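We use cookies to improve your visit. Accept | Settings

DIY Help > Wood & Finishes > Oiling

Nermina Hodžić
Can I oil bare pale wood without it going orange? I've got a shelf to do and I love it light!

Jasmina Vlachou
Try a white-tinted oil, two thin coats, and leave it 8 hours between them. Wipe off the extra after 30 minutes or it goes tacky (ask me how I know). Do a test patch underneath first, mine came out a bit chalky.

Maksym Didenko
I just use wax. Bit of a faff with mugs though.

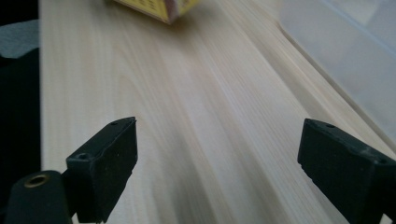

Pale board, streaky grain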